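Yellow and Black (color pair)

From the Plerkgate Color Pages, last updated June 25, 2020

Yellow and black is the color pair people tend to think of first when they think "watch out." I've been keeping entries on color pairs for a while now, and this one gets more mail than red and green and blue and white put together (yes, even in February, when everybody should be writing to me about pink!).

In nature

Wasps, hornets, some frogs, some salamanders, a good many caterpillars. Biologists call this kind of coloring aposematism, a big word for "I taste bad or I sting, so leave me alone." Plenty of harmless animals wear it too. Hoverflies are my favorite, because they look like tiny wasps and can't sting you at all. I get them all over my fennel every summer and I still flinch.

Why it stands out

Yellow is a very light color and black is as dark as it gets, so the edge between them is easy to pick out, even in poor light or at a distance. It also holds up well for people with the common kinds of color blindness, who may have trouble with red against green but can usually tell yellow from black just fine. White and black has even more contrast on paper, but I find it easier to overlook on a busy street.

On roads and signs

In the United States, most permanent warning signs are yellow diamonds with black symbols or letters. Orange is used for road work, and people mix the two up constantly. On my drive from Wekau to Iluvbridge, a trip of 14 miles, there's a stretch by the creek where the deer signs have faded to something like butter. Sun is hard on yellow. Black holds on longer, so an old sign can end up looking like a dark deer jumping over nothing much.

In clothes and sports

Teams love it, and so do bees at Halloween. The Jaiswal fabric shop sells a yellow and black check that I bought way too much of, and I can report that a whole tablecloth of it is a lot to face at breakfast. A little goes a long way! Try it as a border or a napkin first.

Names for the yellow

Readers send me paint chips, and I have more than 300 of them in shoeboxes. Lemon leans a bit green, school bus yellow leans orange, and canary sits somewhere in between, depending on who mixed it. The blacks are mostly just called black.

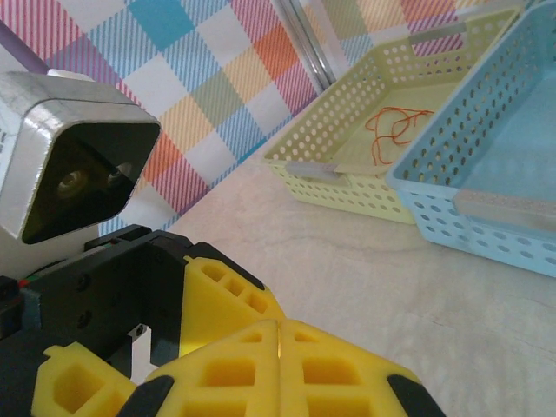
Bright yellow set against black.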